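Putting a Small Office in Order: Report of the Project
Eyerusalem Tesfamariam
Submitted Sun 21 August

1. Where the work was done

For my practical project I chose the study office at Clostangate. Students of several courses use it, and in May many of them complained that they lose time looking for folders and keys. My task was to learn which places in the room collect lost things, and to propose a simple order for them.

I began with the floor. The room has gray carpet tiles and also a part with a light wooden surface, and the two meet in a straight line. Small things are easy to miss on both.

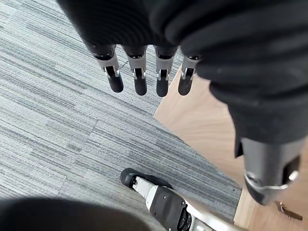
Figure 1. Keys on the wooden surface, near the border with the striped carpet.

2. The cabinet

The cabinet is of light wood and has one door. It is meant for the course binders, but there was no rule about which binder goes on which level. In my questionnaire I received 20 answers, and only 6 students could say where the binder of their own course must stand.
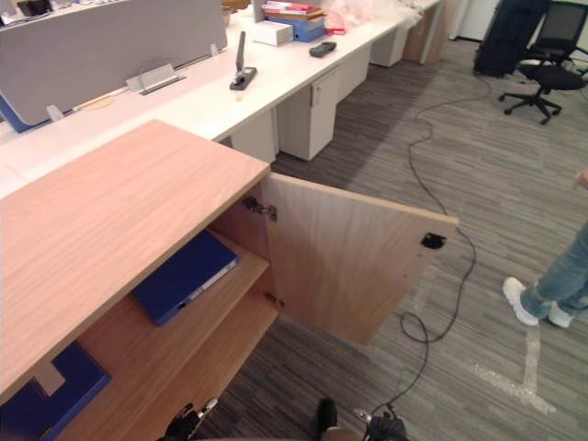

I propose that the middle shelf is kept for binders in use in the present term, and the lower level for older ones. The binders should stand with the label to the front - when they lie flat, the next person puts something on top of them. Mr. Howells, my supervisor, asked me to consider also a color for each course. I did not include this, as new binders would have to be ordered.

3. The desk

Under a desk it is dark and people do not look there. I had not planned to include this place in my list, but two students told me that they keep folders there during the exam weeks.

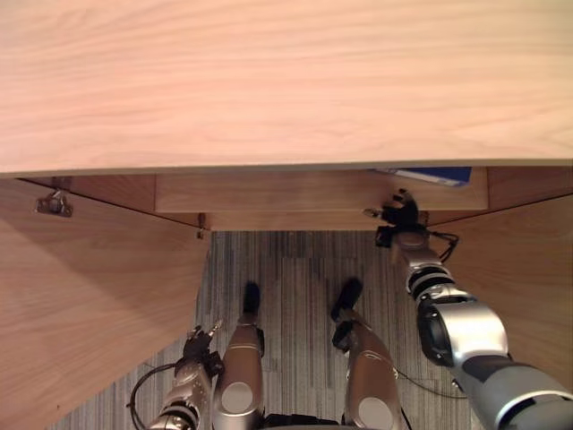 My proposal is that the space for the knees stays free and that all folders return to the cabinet on the same day. For the keys I suggest a hook beside the door of the room, at a height which everybody can reach.

4. What is still open

I could not test the new order for a full term. The questionnaire should be repeated with the same questions, and the list of binders must be checked again before the next course starts.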